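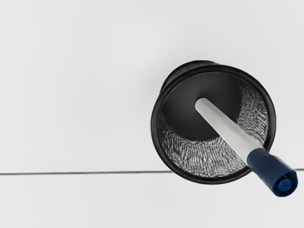
Notebook, 15 December 2020: moving the render jobs off our own machines

I have finally sat down to write up the move properly, mostly so that whoever picks this up after the break doesn't have to piece it together from the chat history (and partly because I know I shall have forgotten half of it by then myself). It's a long one, sorry, so put the kettle on.

Where we started

The old rack was running everything: the nightly render queue, the shared file store and the little wiki. It has been a good servant but the queue was backing up most evenings, and when two of us wanted long jobs at once somebody had to be polite and wait. We looked at Cuvix and Skolten back in July, liked bits of both, and then got distracted by other work, as we do. Parri came up later and I only gave it a short look. Their web console is lovely, but I couldn't find a way to cap spending without ringing them up, and I didn't fancy explaining a surprise bill.

What I tried

I ran the same batch of 100 jobs on Cuvix and on Skolten, with the same container and the same input files, and kept notes as I went. Cuvix got through all of them without a murmur. On Skolten 13 stopped partway and had to be sent again. I don't want to be unfair to Skolten here — I had left the default time limit on the short queue, and the longer jobs were simply running into it. Once I'd moved those to the long queue they finished perfectly happily. Still, the message they gave was just "worker ended", and I spent a good chunk of the morning reading logs before the penny dropped. If you see it, check the queue first!

Copying the results back was the part I'd been dreading and it was fine on both. Skolten was slower to start each transfer but quicker once it got going, so it depends whether you have lots of little files or a few enormous ones. Ours are mostly little ones.

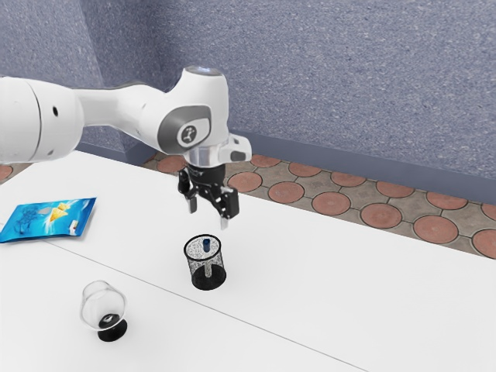 Arm and gripper above the mesh cup, rendered.

Storage

I had rather hoped to put the file store and the compute with the same people, for a quiet life. Having gone through the price sheets twice, I think the store wants to go to Dikura instead. They don't charge for reading your own files back out, and we read far more than we write. I've set up a test bucket with a copy of last month's outputs in it, read-only for everyone except me for now. Old versions are kept for 15 days and then cleared. Shout if that feels too short and I'll change it, it's only a setting.

One thing to be careful of: the sync script treats a folder name with a space in it as two folders. I've renamed the ones I could find and put a check at the top of the script so that it stops with a complaint. It really ought to be fixed properly, and I'd be very grateful if someone with more patience for shell quoting would have a go.

Accounts and keys

Everyone gets their own login, please, no sharing the group one even for a quick look. I've made seven so far, and the rest will follow when I have the forms back. Keys live in the password safe under "compute", and the old rack key stays there too until we switch it off.

Still to do

Turn on the spending alert on Cuvix (I've found the page, I just haven't pressed the button).
Move the wiki. It's tiny, and could go anywhere.
Ask Dikura whether the bucket can be moved to another region later without copying everything out and in again.
Run the overnight queue on Cuvix for a full week with the rack still standing by.
Update the joining instructions, which still mention the old file paths.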